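Section 4. Setting Up the Grurkside Label Printer on a Shared Network

Read this before you plug anything in. The quick-start card in the box says setup takes five minutes. It can, if your router is new, your computer is new and you have no interest in where your print jobs go. Everyone else should plan on an evening.

4.1 Before you start

You need the printer, its power supply, one roll of labels and the name and password of your wireless network. The card also tells you to create an Arkano account. You do not need one to print. You need one for cloud templates, and we have yet to see a cloud template that was better than typing the words yourself.

1. Set the printer on a level surface, away from direct sun. Thermal labels darken in heat, whatever the packaging claims about archival quality.
2. Open the lid and take out the foam strip. Check under the roller for a second strip.
3. Load the roll with the printable side up. If you can't tell which side that is, scratch it with a fingernail. The printable side will mark.
4. Close the lid until it clicks on both sides.

Caution: Do not touch the print head right after a long job. The warning sticker is inside the lid, where you will see it too late.

4.2 Joining the network

5. Hold the power button for 7 seconds. The light should blink blue. If it blinks amber, let go and start again.
6. On your computer, look for a network named Grurkside-Setup and join it. Your computer may complain that there is no internet. That is expected at this stage.
7. Open the setup page and choose your home or shop network from the list.
8. Type the password and press Save. The page will say "Success" whether or not the password was right. Wait for a solid blue light before you believe it.

Note: The printer does not work on 5 GHz networks. The box says "dual-band ready," a phrase we have asked the maker to explain. Efren Pangilinan, who tested this section, got no connection until he split his router into two separately named networks.

4.3 Turning off what you don't need

9. Go to Settings, then Sharing. Turn off Usage Insights. It comes switched on.
10. Turn off Automatic Updates if your printer works. The March update was supposed to fix label drift. Hendrik Tshabalala measured the drift before and after and found no change.
11. Set a password for the settings page. Without one, anybody on your network can change the label size.

4.4 Choosing a label size and stock

The driver lists 76 label sizes. Most are the same few sizes under different names. Pick the one that matches the width and length in millimeters printed on the core of your roll, and ignore the names.

12. Print the test label. The border should be whole on all four sides.
13. If one side is missing, run Calibrate with the lid closed. Run it once. Running it again and again only wastes labels.

Stock sold as "sticks to anything" deserves a trial on the surface you plan to use. Put one label on, leave it overnight and try to lift a corner. Smooth and matte surfaces can give different results, and so can flat sides and creased ones. 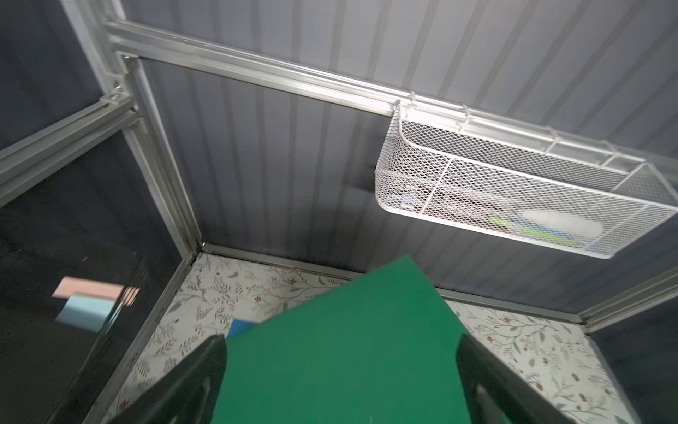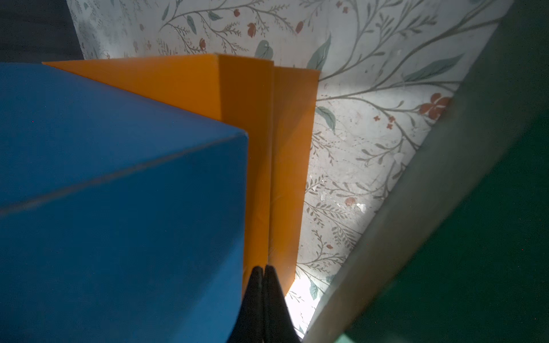 If the corner lifts, press harder on the next one before you pay extra for the premium roll. Mpho Van Wyk tried both kinds on storage bins and could not tell them apart after a month. Keep labels off folds where you can.

4.5 If the printer drops off the network

Restart the router first, then the printer. Support will ask you to reinstall the driver. In our tests that helped only when the driver was damaged, and it erased the saved label sizes every time. Write your settings down before you agree to it.

To return the printer to factory settings, hold the power and feed buttons together until the light goes out. Then go back to step 5. The password from step 11 is erased too, so set it again.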